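Section 4. Work Surface Set-Up and Handling of Small Taped Items

4.1 Scope

The instructions in this section apply to the Plivura white-top table when it is used for setting out, taping and checking small rectangular items before storage. They cover the table itself, the tape, and the spacing of items on the surface. Shelving and outgoing cartons are covered in Section 5.

Sites that received the table before April should also read the note at 4.6, as the older leg set is leveled differently.

4.2 Preparing the Table

1. Place the table on a hard, level floor. Carpet and rubber matting are not suitable.

2. Turn each foot by hand until it meets the floor. Tighten the lock nut with the wrench supplied. Do not use a power tool.

3. Press down on each corner in turn. If the table rocks, repeat step 2 at the low corner only.

4. Wipe the top with a damp cloth and a small amount of mild soap. Wipe again with plain water and allow the surface to dry.

5. Switch on the room lights and look along the surface from the front edge. Strong reflections should be corrected by moving the lamp, and the table left where it stands.

NOTE: The top has a matte finish. Light scuffing is normal in service and does not call for replacement. A scratch that catches a fingernail should be entered in the equipment log.

CAUTION: Do not use scouring powder, steel wool or solvent on the top. Solvent left under a taped item may soften the adhesive and mark the finish permanently.

CAUTION: The evenly distributed load on the top must not exceed 100 pounds. Do not sit or stand on the table.

4.3 Taping a Small Box

Small flat boxes are taped before they are stored so that the lid cannot lift. The tape need not be perfectly smooth. Staff have at times removed and replaced tape several times in order to be rid of wrinkles, and this damages the box more than the wrinkles do.

1. Set the box flat on the table with its long side toward you.

2. Check that the lid is fully down and that nothing is caught in the seam.

3. Cut a strip of clear tape long enough to cover the top and turn down over each end by 2 inches.

4. Lay the middle of the strip on the middle of the box. Work outward to the ends with the thumb.

5. Fold the ends down and press them firmly against the sides.

6. Turn the box over and confirm that no adhesive is exposed underneath.

A box with crinkled tape across its top is acceptable, provided the tape is attached along its edges. Loose edges collect dust and will stick to neighboring items in the storage bin. A black box taped in this way has a top that shines at many angles, and any writing beneath the tape can be difficult to read. Where the box must carry an identifying mark, put the mark on a side that will remain uncovered.

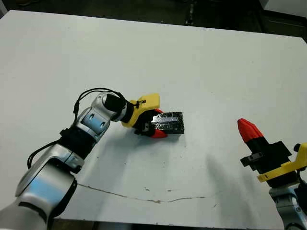 Comment received from Lallano: We followed steps 3 to 5 as written and had trouble with the smaller boxes. By the time both ends were turned down, the tape on the two sides was meeting underneath and the box would no longer sit flat. We now trim the strip so that it stops short of the bottom edge. Please say whether this is allowed. We would also ask that the guide be plainer about wrinkles, as two of our shifts have been reading it in opposite ways.

Reply: Trimming is allowed. The 2-inch turn-down is intended for boxes tall enough to take it. On a low box, stop the tape just above the bottom edge on each side. With regard to wrinkles, the test is whether the edges are down. A wrinkle in the middle of the strip is to be left alone. A wrinkle that runs out to the edge and forms an open channel should be pressed flat with the thumb or covered with a second short piece. The strip should not be pulled off.

The wording of steps 3 and 5 will be amended at the next full revision. Until then, sites may write the change into their own copy.

4.4 Removing Tape

Tape should be removed only when the box must be opened or when the strip has failed along an edge.

1. Lift one corner with a plastic scraper. Metal blades are not to be used on this table.

2. Pull the strip back slowly, keeping it low and close to the box.

3. Put the used strip directly into the waste bin. Tape pressed onto the underside of the table is a frequent finding at inspection and is to be discouraged.

4. Roll any remaining adhesive off with a clean, dry finger or a soft eraser.

NOTE: If the printed surface of the box begins to come away with the tape, stop. Press the strip back down and set the box aside for the supervisor.

4.5 Setting Out Items for Checking

Items are set out on the table before they are entered on the check sheet. The usual arrangement is a single row across the middle of the surface, well clear of all four edges. Items of different kinds may be placed in the same row. A dark taped block and a white-bordered piece with a dark face, for instance, may lie side by side as long as a short gap is kept between them.

1. Clear from the checking area anything that is not on the check sheet.

2. Place the first item near the center of the table.

3. Place the next item to its right, leaving a gap wide enough to lift either one without touching the other.

4. Turn each item so that its top face is uppermost. Items with a recessed or framed face are placed with that face up at all times.

5. Confirm that each item rests fully on the surface and does not lean on its neighbor.

6. Read the row from left to right against the check sheet.

A slight angle is of no concern. Staff are asked not to spend time squaring items to the table edge, which has no bearing on the check. The gap, on the other hand, must be kept. Two taped items left in contact may join along an exposed edge, and the tape on one or both will then have to be redone.

White items on the white surface can be overlooked, particularly at the end of a shift. The faint shadow under a white item is often the easiest thing to see. Where lighting is so even that no shadow appears, the Wetthorpe office recommends a plain gray sheet laid beneath the row. Glossy sheets should not be used for this purpose.

CAUTION: Do not slide a taped item across the table. Lift it. Sliding rolls the lower edge of the tape and leaves adhesive on the top.

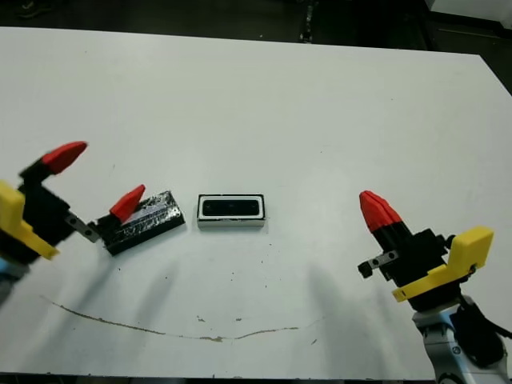 Section prepared by the Wetthorpe Documentation Office
Issued 17th July -- replaces all earlier loose sheets for Section 4

4.6 Note for Tables with the Older Leg Set

The older leg set can be recognized by a round foot without a lock nut. These tables are leveled with the Jansen shims supplied in the original carton. Use no more than one shim under each foot. If one shim is not sufficient, the table should be moved to another part of the room or the floor reported as unsuitable.

Jansen shims are not to be combined with the newer adjustable foot. Sites holding both kinds of table should store the shims with the older one and mark the bag.

4.7 Routine Care

Daily. Remove tape scraps from the surface and from the floor under the front edge. Wipe the top as described at 4.2, step 4.

Weekly. Check for adhesive spots by passing a clean, dry hand over the surface. Remove any spots with a soft eraser. Check that the tape dispenser cuts cleanly; a torn end is the usual source of lifted corners.

After around 400 hours of use. Repeat the leveling procedure in full and tighten all leg bolts. Enter the work in the equipment log.

4.8 Common Faults

Item rocks on the surface. Look for folded tape underneath. Trim as set out in the reply at 4.3.

Tape lifts at one end. The box was dusty or damp when taped. Wipe it, let it dry, and apply a short second piece over the end.

Item cannot be picked up cleanly. Adhesive is exposed along the lower edge. Cover it with a narrow strip and clean the table beneath.

Gray marks on the top. Usually rubbed off from dark boxes that have been slid. Mild soap will remove them in most cases.

Replacement feet, bolts and shims are ordered on the Plivura parts form in Appendix B. State which leg set is fitted.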